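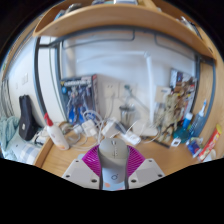

The desk and shelf corner in one of our small rooms.

Hustmont House: Frequently Asked Questions

Last updated 8th December, after the same five people asked about the heating.

Who runs the place?
Sodenow Lets. We rent furnished rooms by the month in one large old house on the Mota side of town. We own one building, so you will get our full attention whether you want it or not.

How much is a room?
Small rooms are $407 a month and the two at the front cost more. Water, heat and internet are included. Your own electricity is too, up to the point where we start wondering what you are growing.

Is there a deposit?
Yes, $300. You get it back within two weeks of moving out, minus the cost of anything you broke, painted or tried to fix yourself.

What furniture do I get?
A bed, a desk, a chair, a shelf and somewhere to hang clothes. You may bring more, but please measure the stairs first. There is a sofa on the second-floor landing that belongs to a man who moved out in June.

Can I work from my room?
Plenty of people do. The internet is fine for calls - less fine at eight in the evening, when the whole house is watching something. If your work involves drums, Nallora Studios down the road rents by the hour.

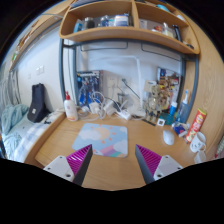

Desk with a sun-and-rainbow mouse pad.

Can I decorate?
Within reason. Removable hooks are welcome and nails are not. Anything that sits on a surface is your own business. Paint has to be approved in writing, and the answer so far has been no.

Are pets allowed?
Fish, yes. Cats by arrangement. Please don't describe a dog to us as a kind of cat.

Who controls the heating?
We do. It comes on at six in the morning and goes off at eleven at night. Space heaters trip the breaker for the entire floor, so you will meet your neighbors, though not at their best.

Can guests stay over?
Up to three nights in a row. After that your guest is a tenant and we'd like to discuss the $407.

Where do I park?
On the street, if you're lucky. The lot behind the house has four spaces at $40 a month and a waiting list that we keep in pencil.

How do I give notice?
Thirty days, by email. A note under the office door also counts, provided it is signed and we can read it.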